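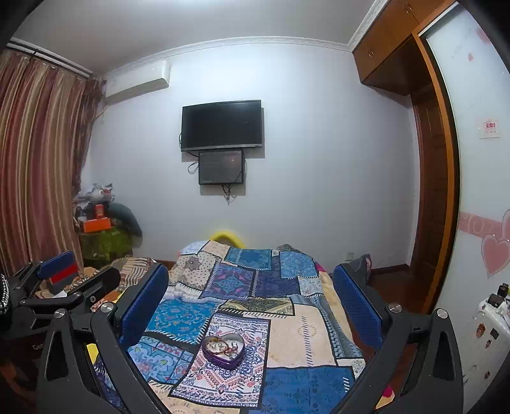

An open heart-shaped box with a bracelet and smaller pieces of jewellery, on a patchwork-patterned cloth.

News > Press releases > Drarkent

Products Stories Stockists Press Contact

Search the site Type a word Go

FOR RELEASE 1 December 2019

BEDROOM DRAWERS OF DRARKENT ASKED TO GIVE UP THEIR BRACELETS

Mevuvwood, the small workshop that makes boxes for things people already own, today opens its winter jewellery sort-out, an event with no prizes, no celebrity guest and very little jewellery for sale. It runs at the Drarkent shop until the end of February.

The idea is simple enough to fit on the back of the leaflet, where we have in fact put it. Bring the contents of one drawer, dish, mug or coat pocket. Sit at a table. Untangle. Go home with the things you wear in one box and the things you don't in a paper bag, to be dealt with at a later date or left in the hall until Easter.

The sort-out follows a survey of 2,828 Mevuvwood customers, carried out at the till and by post over the past year. We asked where people keep the jewellery they wear most often. The most popular answer was "by the bed", followed by "in the bathroom" and then by a large group who wrote "somewhere" and underlined it. A fair number of those who own a jewellery box told us they use it for batteries, foreign coins and spare buttons. One respondent keeps a jewellery box inside another jewellery box and would like it known that both are empty.

Our advice, which is free and has been given to relatives for years whether they wanted it or not, starts on the bed. A bedspread is the best sorting table most homes have. It is large, it is soft, and a dropped earring does not roll under the wardrobe. There is one drawback. The livelier the pattern, the easier it is to lose a small silvery thing on it, and a patchwork print full of paisley and medallions will swallow a stud earring whole. Anyone with a cover of that sort should keep the box open beside them and put each piece in as it is found. A plain pillowcase spread on top also works, though it does spoil the look.

After that:

Cord bracelets go in first, looped along the side, so they stay out of the way of everything else.

Small metal pieces go on the bottom, where a pale lining shows them up. We are firm about pale linings. A black lining looks very grand in a shop window and is no help at all at ten to eight in the morning.

Chains should be fastened before they are put away. An unfastened chain will find another chain.

Single earrings may be kept for one year. We know you will keep them longer.

As for the shape of the box, we have come round to hearts. The workshop held out against them for a long time on the grounds that they waste the corners, of which, it was pointed out, a heart has only one. They open wide and nobody has ever mistaken one for the sewing tin. A good strong colour on the outside helps too, particularly in a bedroom where the bedding is already making most of the noise.

The tables at Drarkent will be laid with cloths, lamps and blunt needles for knots. There is room for 20 people at each session, and sessions last 2 hours, which our own staff found was long enough to empty a drawer and not quite long enough to start on the wardrobe. Tea is provided. Biscuits are provided at the other table, after an incident with crumbs and a charm bracelet.

Visitors who get to the end and find they own more than one box's worth can buy another. We have made 400 for the season and would sooner not see them again in March. Grorkemberg, our second shop, will hold its own sort-out if the first goes well, or if the boxes don't.

Unwanted pieces may be left in the Stüber cabinet by the door, a tall glass-fronted thing that came with the building and which we have never found another use for. Other visitors are welcome to take from it. Those who leave a bracelet and walk out with three are asked to reflect on the purpose of the event.

Places are free but should be booked, either at the counter or by post. Please say how many drawers.

Notes for editors

Mevuvwood makes and sells storage boxes for the home, with shops in Drarkent and Grorkemberg.

The survey was carried out by shop staff. Customers could give more than one answer, and many gave none and talked about their mothers' jewellery. These replies were kept but not counted.

Press enquiries should be made to the Drarkent shop during opening hours. The telephone is at the back, so let it ring.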